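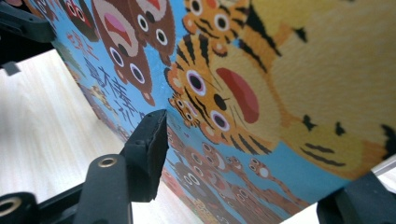

*Tiger panel in the hand-held gripper, pale floor behind.*

22 November 2019

Spent the morning on section 4 of the handling rules, printed items. Grip on the edges only, pads clear of the artwork where the size allows. Cellel's draft says "clear of all print", and a panel like the tiger one, coloured over so much of its face, can't meet that. Changed the wording to "clear of text and codes". Vilja Mäkelä agrees. Bernardo Cardoso wants a force limit in the same clause. I would keep force separate, as Werkach does.

Pad wear is still open. The rule says replace at 4000 grips, but the log for this tool stops at 1391 and one tip already looks slightly worn. Proposed a visual check at the start of each shift, signed, with the count kept as an upper limit. No wording yet for what counts as worn. Bernardo will send two sample pads for a reference card.

Tilt: no limit in the present text. Left as a note for the April revision.

To do: renumber the annex, ask Aoki which edition they work to, return the Tramus checklist.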